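Tovis open day, Casness, 7/17/19

The plastics hall had one shelf unit out on black cloth, posts and ribbed tray in matching off-white.

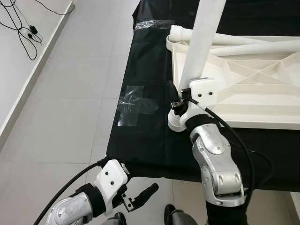 Cyprian Zalewska: the Tanasarn version used push-fit legs, and ours worked free by April.

Tovis uses a threaded post end and a round corner socket molded into the tray.
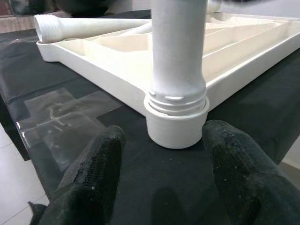
Assembly

Posts go in with the tray upside down, ribs up. 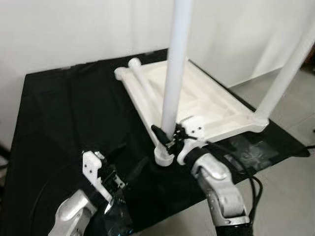

Catalog load is 270 N per tray. Spare posts are part 711.
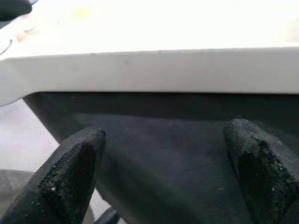
Flultetti, next door, opens at 2.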